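Lindiwe Hendricks would like me to believe that Cisdale is finished. She says the word twice before the coffee arrives, and once more when I ask why there is a shop tab on the main menu with nothing in it.

"Finished means you can start it, play it and see the end," she says. "It doesn't mean we've all gone home."

Fair enough. I have been covering online games long enough to have heard "finished" used of things that wouldn't load, and Cisdale does load. It's a co-operative smuggling game for up to four players, set along a drowned river valley, and it comes from Stokel, the studio Hendricks has run since it was her and a spare bedroom. It spent two years in early access. In April it came out properly, at a higher price, with a new last act and a patch list 1221 lines long. I read all of it. A good many of those lines say "minor fixes".

My main worry is the server question. Every boat you build in Cisdale, every stash and every grudge held by every customs officer, lives on Stokel's machines. You can play alone, but you can't play offline. When the servers go, so does the valley.

"We get asked this a lot," Hendricks says, and I say I'm sure they do. "The patrols are worked out on our side. It's one shared clock for the whole river. If I gave you an offline version tomorrow you'd have a very pretty river with no one on it."

Could she give me one the day after tomorrow, then?

"We've talked about it."

Talked about it with whom, and how seriously, she won't say. Vusumuzi Mthembu, the lead programmer, has joined us by now and is more forthcoming. He reckons a stripped-down host that players could run themselves would take him and one other person the better part of seven months. "It isn't impossible. I'd never tell you it was impossible. It's seven months of me not doing anything else, and at the moment I'm doing everything else."

I believe him, as it happens. Stokel has ten people. But it's also the answer every studio gives in its first year, when the money is coming in, and by the third year the ten are four and the forum has been made read-only. I put this to them both. Mthembu looks at Hendricks.

"If we were going to close, we'd say so with notice," she says. "I'd want people to have a proper last season."

A last season of what, I wonder, given that there are no seasons. She laughs, not very comfortably, and this brings us back to the shop tab.

The plan, which she describes as "not a plan, a direction", is for paid expansions. The first is called Givesach and adds an upper stretch of the river, a rival crew and a second type of engine. It won't be free, though people who bought in early access will get something off. Boat colours may be sold separately. Nothing that makes a boat faster will be, and she is firm about that. I asked whether she'd put it on the store page in writing, and she said she would think about the wording.

Then there's the new last act, which I did not enjoy. For most of its length Cisdale is slow and mean in the best way. You sit in reeds with your lamp out, listening for an oar. You quarrel in whispers about whether to dump the brandy. The last act hands you a gunboat and asks you to sink 56 others. I told Hendricks it felt as though a different game had come in through the window.

"Some players had been asking for a payoff," she says. "After forty hours of hiding they wanted to be seen."

"I argued against it," says Mthembu.

"He did argue against it."

"I still would."

It was the best exchange of the afternoon, and I wish more studios would have it in front of a journalist. Hendricks says the numbers bear her out, and that most groups who reach the gunboat go on to the credits. I'd only point out that if I've spent forty hours getting somewhere I will finish it as well, whatever you hand me, and then complain, as I am doing here.

What about consoles? "Next question," says Hendricks. What about the crash when a third player joins while the lock gates are moving, which was in the game two years ago and is in it now? Mthembu closes his eyes. "Khumalo," he says. That is the name they gave the lock-keeper, and so the name they gave the bug. He has fixed it four times.

I still play most evenings, sticking to the lower river, and I've not gone back to the gunboat. Would I tell you to buy it? If you have three patient friends and don't mind that you are more or less renting, yes. If you're waiting for the version you can keep, Stokel has talked about it.

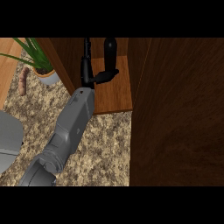
Page last changed: April, 16:40

Changed to make clear that the early access discount on Givesach has not been set. Interview by Meinir Cadwaladr.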